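Pelach Table Project: Final Report
Submitted Friday, March 22, 2024

Our group set out to learn how much table a person needs to do small work. We kept one dark gray tabletop under review for two weeks, wiping it down between sessions and arguing about where things should go. Small parts do best near a corner, where sleeves can't reach them. We learned this by wearing sleeves.
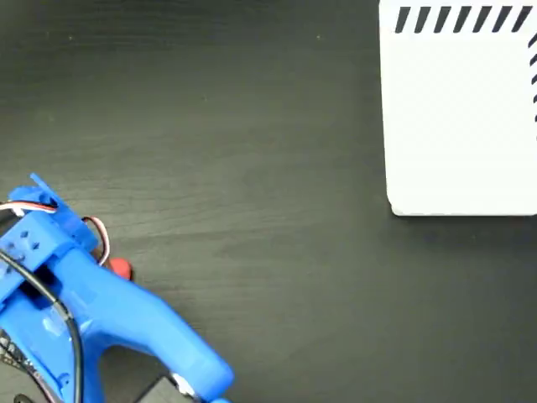 Dust was the harder problem. Charcoal gray hides coffee and fingerprints but shows every pale speck, and wiping mostly moved the specks to a new address. We tried two cloths — one dry, one damp — and preferred the damp one by a vote of three to two.

Next term we would like to test a lighter surface. The crumbs will presumably be dark.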